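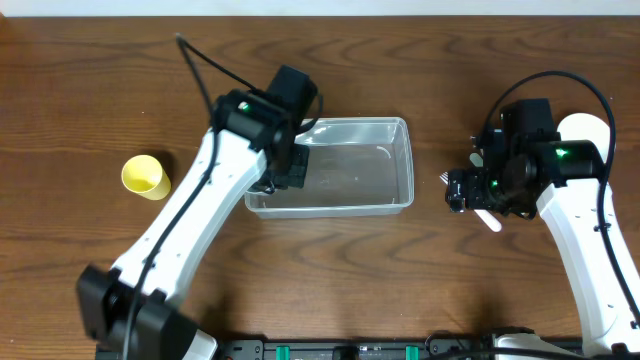

Do paper cups need their own container, or can they share one with the lids and spoons? Their own. I tried sharing for most of December and the spoons always ended up inside the cups, and then somebody has to shake them out over the floor.

Saturday, late morning. Coffee corner and small-parts cleanup, continued from last time. I'm writing down where things went so the rest of you can find them (and complain in the margin, as usual).

The clear shallow tubs are the ones I like best out of everything we tried. You can see what's in them, or that nothing is, from across the table, and the lip gives you something to grab. The Runley bins were sturdier but gray, so every one of them turned into a mystery bin by the end of the week. I've sent the Runleys to the back shelf for paint rags.

Cups: yellow ones from now on. The white ones vanish against everything in this place – I found two behind the sink, one with screws in it. Yellow shows up nicely on the brown tabletop even when it has tipped over, and paper cups do tip over, all the time, whenever a door opens. I tried setting them down on their rims instead. Much better, though it looks a bit like a magic act.

Ordered from Chidiac: a case of 789 cups, a number I can't explain and didn't ask about. They stack in sleeves of 29 in the drawer if you don't force it. With 30 the drawer sticks, so please don't be a hero.

Labels. The Ukis tape peeled off the plastic after about 10 days, corners first. Rerno tape is still holding on the same kind of tub, same shelf, but I wiped that one down with alcohol before sticking it on and I can't remember doing that for the other. Not a fair test! Will redo both with a wipe.

One tub per table, lengthwise, middle of the table, and it goes back there at night. I know it's fussy. I also know how long I spent looking for one last week.

Still to do: find a home for the lids (they slide around in anything wider than they are), cut a divider for the spoon tub, redo the tape. The wood needs oil too, but that has to wait until the tables are clear – probably next weekend if I can get in early.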